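*Storkstead, July. Notes from an evening at the shared workshop.*

The builder has put $636 into the arm so far and would like me to know that a commercial one costs more. I said a pair of hands costs less. "Sure," he said, "but I already have those."

The project is called Edard. It lives on a white table with four holes in it, and its job is to sort a play kitchen: ketchup bottle, colander, mug, strawberries, a toaster oven it isn't allowed to touch yet. I asked why toy food. "Fruit goes bad. And I drop a lot of it."

How much is a lot? He keeps a log. Out of the last 300 tries at lifting a strawberry, he counts 10 he would show to a stranger.
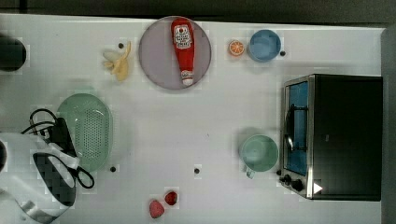 "People see a clip and think the thing understands what a strawberry is," he went on. "It doesn't. It has numbers for where to close. If the numbers are off, it closes on the table."

That was more candor than I expected, so I pushed. The Wornard kit he started from promises "kitchen help" on the box. Does he believe it? He laughed for a while. "I believe it's a box."

His previous build, Yule, ended up in a drawer after one winter. He says the gripper was the trouble -- too stiff, no feel for anything thin. The colander is the new test. It has holes, it has a rim, and the arm's own camera loses track of it whenever a finger gets in the way.
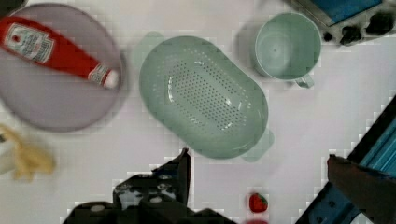
*Edard's wrist view, with the colander in the middle and both fingers in the way.*

I asked when he'd call it finished. He wants 1,000 logged tries before he changes the fingers again, and he wouldn't give me a date. "You'll write it down and then I'm stuck with it."

My own guess is that Edard joins Yule in the drawer. He has heard this from other members and doesn't seem bothered. "It's a big drawer," he said, and went back to tightening something.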